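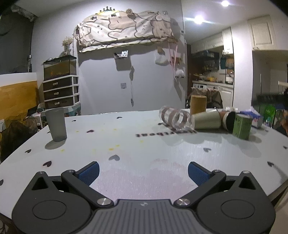
ハンドグリッパーで集めたデモ、透明コップだけ成功率が上がらない

カテゴリ:ロボット学習/模倣学習
回答 3件

質問

手持ちグリッパーで卓上の片付けデモを集めて、diffusion policyで学習してます。手首カメラ1台のみ、力覚なし。タスクは「倒れてる容器をつかんで立てる」。

デモは全部で2447本。うち透明・半透明の容器が入ってるのは916本。
評価は各カテゴリ200試行。紙コップと缶はほぼ問題なし。ガラスのタンブラーが横倒しだと急にダメになります。指が手前で閉じる、または縁を押して転がす。

環境は上の写真の感じ。白い楕円テーブル、ハートの柄入り。左に半透明グレーのコップ、右に容器がかたまってて、茶色の帯が入ったガラスのタンブラーが口をこっちに向けて倒れてる。その横に紙コップも倒れてます。奥は普通に生活空間で、水槽とか天井の照明とか入りまくり。

試したこと
・色のaugmentation強め → 変化なし
・画像解像度を上げる → 少し改善、でも推論が遅くて実機がガクガク
・透明容器のデモを重み付けして多めにサンプル → 紙コップのほうが悪くなった

データの量の問題なのか、見え方の問題なのか切り分けたいです。論文の再現じゃなくて自前の比較実験なので、手順として変じゃないかも見てもらえると助かります。急いでます、3月の締切に出したいので…

回答1

背景が散らかりすぎでは?
無地の布を敷いて撮り直したほうが早いと思います。うちはそれで直りました。

 コメント(質問者):布だと家の中で動かすという前提が崩れるので、できれば避けたいです。

回答2(ベストアンサー)

Dineo Du Plessisです。Toprakで似たようなことやってました。長文すみません、移動中なので雑です。

まず切り分け。学習し直す前に、評価の200試行を失敗の種類で分けてください。
・手前で閉じた=奥行きの読み違い
・縁を押した=アプローチ角度が悪い
・つかんだけど滑った=把持の問題、視覚は関係なし
これ混ぜて成功率1個にしてると何もわからないです。

次、量か見え方か。同じタンブラーの外側に不透明のマスキングテープを巻いて、置き方は同じで評価だけやる。再学習なし。これで成功率が戻るなら見え方。戻らないなら形か姿勢のデモ不足。ただしテープ巻いた見た目は学習データにないので、戻らなかった場合の結論は弱いです。そこは論文に書いといたほうがいい。

それと916本の中身。「透明・半透明が入ってる」と「透明・半透明をつかんでる」は別です。写真みたいに容器が何個もある卓だと、グレーのコップは写ってるだけで触ってないデモも数に入りますよね? つかむ対象で数え直してみてください。自分はここで間違えて、思ってたより全然少なかったです。さらに「口が手前向きの横倒し」に絞るともっと減るはず。

奥行きのほうは、手首カメラ1台なら観測の履歴を伸ばすのがいちばん安上がりでした。1フレームだと透明の縁はほぼ見えないけど、近づく間の動きで多少わかる。5フレームで試して、ダメなら戻す。長くしすぎると過去の動作をコピーし始めるので注意。

重み付けで紙コップが悪化したのは、たぶん透明のデモが少ない種類に偏ってて過学習ぎみなんだと思います。重みは戻して、配置を変えたデモを足すほうがいい。

あと比較するなら初期配置は条件間でそろえてください。テーブルの柄を目印にすると置き直しが楽です。seedも1個じゃ足りなです。

 コメント(質問者):数え直しました。つかんでるデモ、かなり少なかったです…完全に見落とし。テープのやつ今夜やります。

 コメント(Dineo):手前で閉じる失敗がどれくらい減ったかだけ教えてください、気になる。

回答3

補足だけ。手持ちで集めたなら、グリッパー幅の記録と画像の時刻ズレも確認したほうがいいです。Nekthorpeのスクリプトで書き出してたとき、幅だけ遅れて入ってて、閉じるタイミングが全体的にずれてました。不透明の物だと余裕があって気付かないこともあります。指先の青いパッドがカメラに写ってるので、閉じ始めのコマを目で見て照合すればOK。

Terkbyの深度カメラ足すのは透明物だと穴だらけになるのでおすすめしないです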